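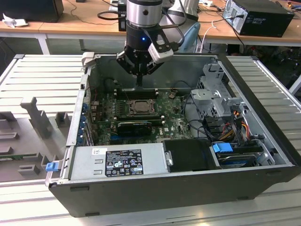

Is the Skarham bench kit worth buying for a school robotics club? For a club that already has an arm and a pile of dead office computers, it is, provided somebody enjoys reading error logs on a Sunday.

Home > Clubs > Reviews > Robotics

We run the Mendirville club with 19 students, and we paid 155 for the kit, which gets you the task cards, the scoring software and a license that forgets who you are every September. The tasks are all computer repair: memory, drives, processor. The memory task is the friendly one. Our second-years had it going in 35 minutes, most of which went to arguing over what to name the script (Lalia won).

The processor task is a different animal. The cards call it "intermediate," a word I now distrust.
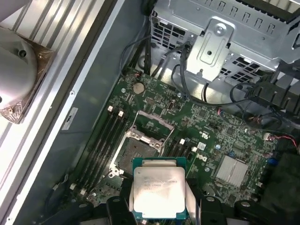 You get a decent routine for lining up over the socket, a stingy one for letting go, and a scoring sheet that takes off the same points for a slow approach as for a bent pin. I'd have weighted those differently. So would anyone who has met a bent pin.

The manual refers throughout to a Vörös module, sold separately and explained nowhere. We skipped it and lost only the warm feeling of completeness.

Four stars. Buy old motherboards first.

1,038 views | 35 comments | Share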